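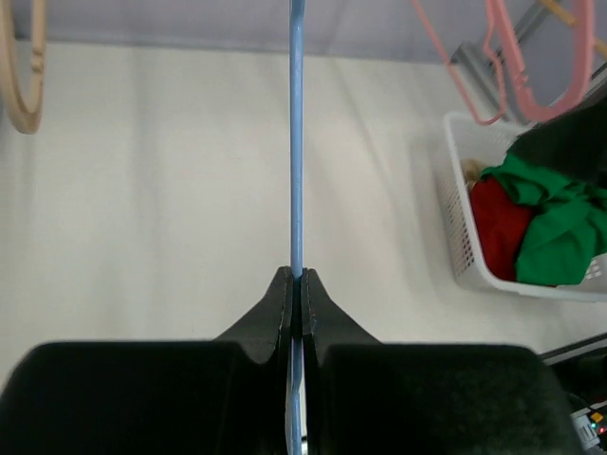 # Hanger picking from the wrist view: what we changed and what it did

May 9, 2022

I've been putting off writing up the hanger work because the numbers kept moving. They've settled enough now that I can say what the method is and where it still falls over.

The task is the first half of hanging up a shirt. Take one plastic hanger, get a pinch on it, and hold it in a pose the second stage can use. The second stage (getting the hanger into a garment) is a separate policy and I'm not covering it in this post.

## Why hangers are annoying

A hanger seen edge-on is a thin strip of colour. The blue ones are the worst in our set, as they end up as a narrow line between the fingertips and give the policy very little to work with once the grip is closed. The tips hide the contact point, and the tilt of the hanger away from the camera is hard to read. A few degrees of tilt doesn't matter for the pick, but it matters a lot when you try to put the end through a collar.

Our December baseline was plain behaviour cloning on wrist images with joint positions added. It would close on the hanger most of the time and then carry on as though every grasp were square. On the held-out runs the tilt error at the end of the pick was bad enough that stage two failed more often than it worked.

## The change

We added a small auxiliary head, which we've been calling Zeline, that predicts hanger tilt from the last 8 wrist frames. It shares the image encoder with the policy. The labels come from a calibrated side camera that's only used in training, so nothing extra is needed at run time.

The other change was to the demos themselves. We had been cutting each one at gripper close. Now each one runs on for 2 seconds with a slow wrist rotation, so the encoder gets to see the same hanger turn from a line into a shape. I think this did more than the extra head, though I haven't run the two changes separately on the full set yet.

Total training data is 2,433 demonstrations, all teleoperated on the Dastcombe arm. Colours are mixed and the laundry basket stays within reach, with whatever clothes are in it that day. I stopped tidying the background early on. Policies trained on the tidy version got confused by a bright shirt near the right side of the view.

## Results

- Pick success is up slightly on the baseline. It was already decent.
- Tilt error at the end of the pick is nearly 11 degrees lower on average.
- Blue and pink hangers improved the most. Beige barely moved.
- Inference time is the same, as the tilt head is dropped at run time.

The beige result bothers me. My guess is contrast against the off-white work surface, but the blue hangers aren't exactly high contrast either when they catch the light. It could also be that there are fewer beige demos. I'll rebalance and run it again before I blame the surface.

## What still fails

Overlapping hangers. If two loops cross, the policy will sometimes go for the crossing and come away with both. The tilt estimate is meaningless in that case, and there's no signal telling it to let go and try again.

Shadows from the arm also throw it off late in the afternoon. I tried the Holst augmentation settings for this and they helped a little, but they cost some accuracy everywhere else, so they're off for now.

## Next

I'm moving the training code into the Clorumard repo this month so the configs live beside the stage two ones. After that comes the proper ablation, with the tilt head and the longer demos each on their own, and a retry behaviour for double picks.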